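Who Gets the Last Word? Devolved Powers and the Bus Franchising Dispute in Grakdale

Student project report, Politics and Public Administration, second year

When our group first picked this topic we were, I have to admit, a little worried that buses would not be enough to fill a whole term. We had wanted something about devolution, and most of the grand subjects had already been taken by the other groups. By the second meeting we could hardly keep up with our own notes! A quarrel over who sets the timetable for the number 75 turned out to hold nearly everything we had been reading about in lectures, and I have tried in this report to set it all out in the order in which we came to understand it.

The Grakdale regional assembly was given powers over local transport when it was set up, and for a good many years it used them rather gently. It handed out grants, it published a strategy now and then, and it left the two bus firms, Ostari and Pidine, to run whichever routes they liked. Ostari ran most of the town services and Pidine looked after the valley villages, although the two overlapped along the river road, where (as several people told us with some feeling) you could wait half an hour and then see one of each come round the corner together.

The trouble started when Pidine gave notice that it would be withdrawing its evening services. The assembly received 1033 written responses to its consultation, a great many more than it was used to, and the members voted by a clear majority to bring in franchising. Under this plan the assembly would decide the routes and fares, and the firms would bid to run them. The ministry wrote back to say that franchising touched on competition law, that competition law had never been devolved, and that the vote could therefore have no effect. 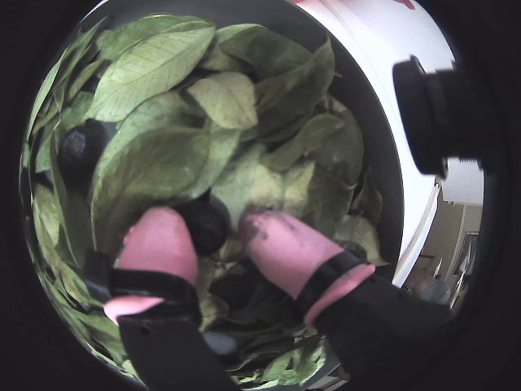
Can a regional assembly carry on with a policy once the ministry has told it to stop?

It depends on whether the power in question was handed over in the first place, and where the wording is unclear the matter can be taken to court, with the policy usually left on hold in the meantime.

We spent longer on that point than on any other, and I think it was time well spent. The founding act gives the assembly charge of "the provision and planning of local passenger transport", and it reserves "the regulation of competition between undertakings" to the centre. Read on its own, each phrase seems perfectly plain. Put them side by side and you can see how two sensible people might come away with opposite answers, and our group did exactly that, over a very long lunch.

To get a feeling for how residents saw the dispute, we put together a short questionnaire and left copies at the library, the health centre and the bus station café. We had 460 returned, and we are very grateful to everyone who took the trouble. Most people supported franchising, but what surprised us was how few of them minded which body brought it in. The comments were about evening shifts, hospital visits and getting home from college after six. Only a handful mentioned the constitution at all, and one of those was to ask us politely to stop going on about it.

We also read the Kyriakidis report, which the assembly had commissioned before the vote. It runs to a great many pages and is heavy going in places, but the chapter on cost is clear and fair. It found that franchising would need extra staff in the first two years and that savings would come later, if they came. The ministry quoted the first half of that sentence in its letter and the assembly quoted the second half in its reply, and we had a useful seminar on the pair of them.

As for our own view, the group did not quite agree. Four of us felt that the assembly had the better argument, as deciding where buses go is about as local a matter as one can think of. The other two thought that the ministry was right on the law, even if it had been clumsy in the way it wrote. We all felt that the two sides should have met before the vote and talked through the wording.

There are some weaknesses in our work that I ought to mention. Our questionnaires were left in places that bus passengers tend to visit, so car drivers are likely to be under-represented. We wrote to both firms and only Ostari replied. We were also held to 3000 words for the full group submission, which meant leaving out a section on ticket prices that we were all rather fond of. It is in the appendix for anyone who would like to read it, along with the blank questionnaire and our notes on the founding act.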